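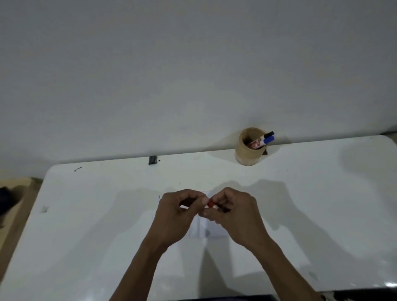

*Small parts, white table: hands at work over a sheet of paper.*

Celeste Retamal does the fine work at Sanevo sitting down, with a sheet of paper under her hands. "White on white," she said. "Something red, I can find right away. Clear pieces are the trouble."

She started in April and now handles around 100 small parts a day. Her fingertips get tired before her eyes do.

"I stop every 16 pieces and stretch," she said. "Damián goes straight through - I can't."

Tweezers are allowed, but she seldom picks them up. "They scratch the shiny ones. I'd sooner use my nails."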